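Set up hearing alerts in Jovau before you add a case.

1. Open **Court Calendar** and enter the docket number, such as 1,603.
2. Select **Sentencing** and save.
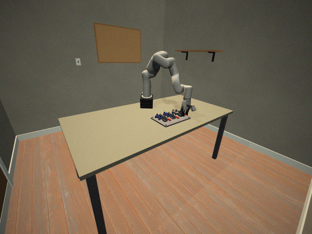 Alerts go out 15 minutes before a hearing. Thumbnails in the alert list are cropped square, so tall subjects need **Fit** turned on.

**Caution:** Sealed cases send no alerts.
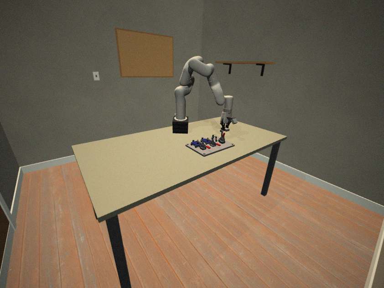
*By Rawan Qudah | 29 Sep 2020*

3. Choose who gets the alert. The limit is 200 people per case.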